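26 January 2025
Gripper kit on trial, notes so far

Sunday, so I had the bench to myself for most of the morning and could finally write this up properly. We've got the Zasis gripper kit from Flevico until the end of the trial and Theano wants a yes or no from me before she talks to Zacharopoulos about the price. Right now I'm at "probably, but" – read on.

Job for the trial is plants and flowers, the soft fiddly stuff, with the wrist camera running the whole time.

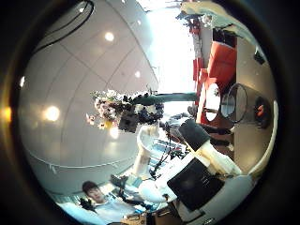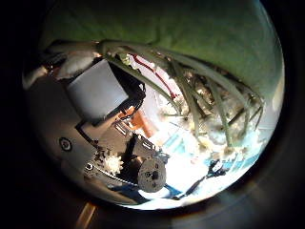
Both from the wrist camera. First one has the pink and white flower arrangement near the middle, second is the long green stalks, with the finger pad and a bit of the drive showing.

OK, the camera first. I really like it! The field of view is huge, you get the ceiling, the furniture, whoever is standing by, and still the fingertip in the same shot. The price for that is glare. Anything near the window goes to plain white, and with the stalks I lose much of the detail in the pale stuff underneath. I tried locking the exposure at 200 and that helped the background, but then the pads went so dark I couldn't judge contact. Left it on auto for now. Chrysanthi thinks a blind on the window would fix more than any setting and she's probably right (she usually is about light).

Second thing, the open drive. Gear, chain and disc all sit out in the open right behind the pad, and I keep looking at those thin dark strands in among the stalks and thinking about where they could end up. Hasn't jammed on me. But if we're going to do this with plants every day I want a cover on it, and the kit doesn't come with one. Asked Flevico, they said they'd look into it. I could print something in an afternoon, only I'd like to know first if that touches the warranty.

Cables: fine on the bench, annoying at full reach. Re-tied them twice. Need a longer loop at the wrist.

Software. Took me over 45 minutes to get through setup, mostly because the manual skips a step on page 7 (you have to home the fingers BEFORE you pair the camera, otherwise it just sits there). I've penciled it into the margin of our copy. After that it was smooth, and the log export is so much nicer than the old Flernby one that I'd almost buy it for that.

Log for today is run 326, on the shared drive, comments in the same folder.

Still to do:
– spare pads, ask how many come with the full kit
– price with and without the service plan
– blind for the window
– ask Chrysanthi if she still has the cover drawing from August

Theano, if you read this before I catch you: please don't sign the service plan yet, I want their answer about the cover first.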